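Search this site
Type and press enter

What I learned selling T-shirts out of a van

Posted 3rd October by Huiling Gu

The band was called Handevell and you haven't heard of them, so don't pretend. They had one song that got played on the radio twice, both times by the same man, and on the strength of it they were offered the bottom slot on a touring festival that went round eleven towns in a field-to-field sort of way. I was asked along because I could drive and because I had once worked in a shoe shop, so I was thought to understand retail.

I was in charge of merch. Merch was 202 T-shirts in a size range best described as hopeful, a box of badges, and a tea towel with the lyrics to the radio song on it, which had been the drummer's idea and which outsold everything else by a mile. I have never forgiven the tea towel. I had opinions about the T-shirts. I had lobbied for the T-shirts.
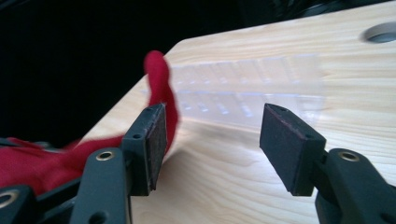
The first date was Stunham, where it rained sideways and the stage was next to a man selling hot tubs. Handevell went on before lunch. There is a particular look people give a band at that hour, the look you might give a stranger who has sat down at your table in a café that is otherwise empty. Mekdes Bogale, who sang, dealt with this by closing her eyes for the whole set. She opened them at the end to say thank you, saw the hot tub man clapping, and closed them again.

We slept in the van. Four people and a bass amp, with the amp getting the best spot as it was the only one of us worth any money. I had brought a travel pillow and was mocked for it until the second night, after which it was stolen in rotation.

What you pick up quickly on a tour like that is who matters. The headliners don't, particularly. They arrive late, in something with curtains, and leave by another gate. The person who matters is whoever has the catering wristbands. At Midgate I swapped two tea towels for four hot dinners and was treated as a hero for the rest of the week, and I'd like it noted that no T-shirt ever bought anyone a lasagne.

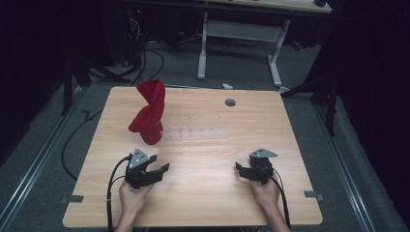 Midgate was also the good one. Somebody further up the bill had broken down on the motorway and Handevell were bumped to a teatime slot, in actual sunshine, in front of people who had had a drink. They played the radio song twice. Mekdes kept her eyes open. A girl at the front knew the words to the second verse, which is more than the bass player did, and afterwards I sold 61 T-shirts in a single evening and was unbearable about it.

Then the van died. It had been threatening to since Stunham – a noise like someone dragging a cutlery drawer – and it finally gave up in a lay-by two dates short of the end. The sound crew from a band called Shokri stopped for us, took one look, and loaded our things in with theirs without any discussion. I rode the last stretch wedged against a flight case, with badges down my shirt, talking to a monitor engineer about his divorce. I'd never met him before and I still send him a card every December.

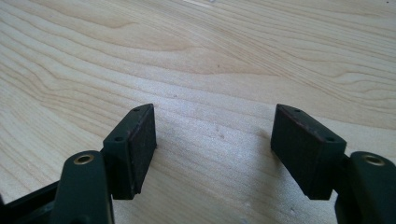
People ask if I miss it, and mostly I don't. I like my own bed and I like knowing where my socks are. I did the merch properly by the end, mind you. I'd borrowed a folding table with a black plastic top that made everything on it look like evidence, and for the last two dates I replaced it with an old door, sanded back and laid over crates. It was pale wood, with the same sort of grain as the tabletop in the photo, all those long wavy lines, and the shirts looked twice the price on it. I'd put that forward as my one real contribution to British music.

Handevell split up the following year, quite politely. Mekdes teaches singing now and says her pupils all shut their eyes, she can't think why. I've got 40 T-shirts left in the loft, every one of them extra small. The tea towels are all gone except mine, and mine has a burn on it where the second chorus used to be.

Filed under: Music, Old Jobs, Things I Drove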